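3.2 Paper handling at the loading bay

Delivery notes at the Grindden site are printed on plain office stock and folded once by hand before they go into the document pouch. Sheets kept near the bay doors take up moisture from the outside air and lose stiffness across the grain. A sheet in this state does not hold a sharp crease, and the panels drift apart before the pouch is closed. We recorded fold offset, defined as the distance between the two free edges, for three paper grades. Each grade was stored for 15 days in April on an open shelf. 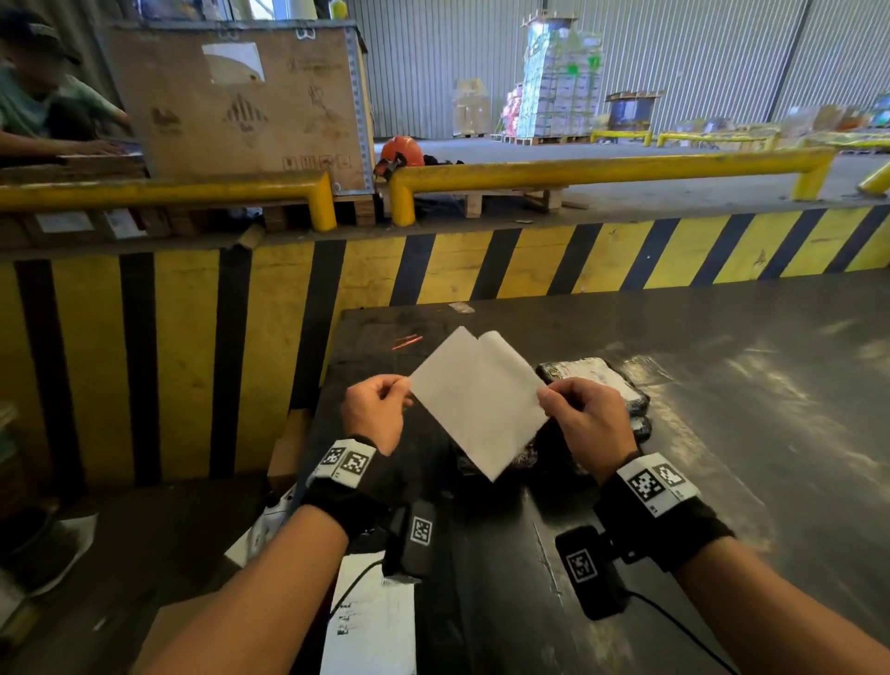
Figure 4. Folding a sheet by hand at the work table.

Arnar Lauritsen objected in review that fold offset mixes two effects, grain direction and moisture, and asked that they be reported apart. We therefore cut 40 sheets from each grade, half with the grain parallel to the crease and half across it. Cross-grain sheets gave the larger offset in every grade. Storage in a closed cabinet reduced the offset in both sets, but the grain effect remained.

Labels were treated separately. The face sheet and its backing respond to moisture at different rates, so the stack curls toward the side that swells less. Curl was read at the corners after 6 hours on a flat surface. 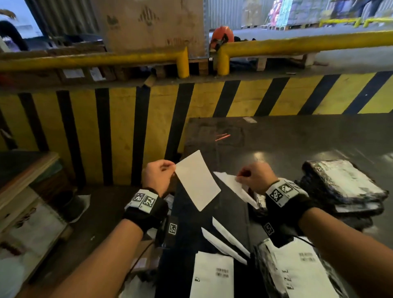 Carola Strobel
Corresponding author, Materials and Print Group, Vikerska

Curl was greatest in labels taken from opened packs. Skuva stock, which has a coated backing, curled less than Zwahlen stock under the same storage. Peel force did not differ between the two within the error of the gauge. Adhesive transfer to the backing was not measured and is left to Section 5.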